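November 2018

The storage bins in the back room have been relabeled, and the old system is retired. I had been using paper labels under clear tape. In the Abu Hammour apartment they curled at the corners within one summer, and by the end I was opening lids to see what was inside.

The new labels come from an Osico thermal printer, on 12 mm tape, black on white. Each bin gets a number and nothing else. The contents live in a plain text file, one line per item, with the bin number first. The file is at 291 lines. A search takes less time than reading a shelf did, and I can edit a line without printing anything.

Rules so far:

- Numbers are never reused, even when a bin is emptied.
- Small parts go in shallow bins, one layer deep if possible.
- Anything in a bag keeps its bag.
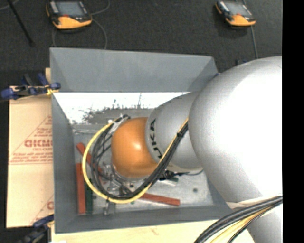 *Small blocks and clear pieces in an open gray bin, with a KUKA arm reaching in.*

Adhesion is the weak point. The tape holds well on smooth polypropylene and poorly on the textured lids from Alleck — three of those labels lifted in the first week. Wiping with isopropyl alcohol helped a little. Moving the label to the short side of the bin, where the surface is flat, helped more. I tried the Oltent tape with the stronger adhesive as well, but it leaves residue when removed and costs nearly twice as much per roll.

Still open: the long items. Curtain rods, offcuts of trim and the tent poles don't fit any bin I own, so for now they have a line in the file that says "behind door." I will look at wall brackets in December. The cable box is also unsorted, and its line in the file reads "cables."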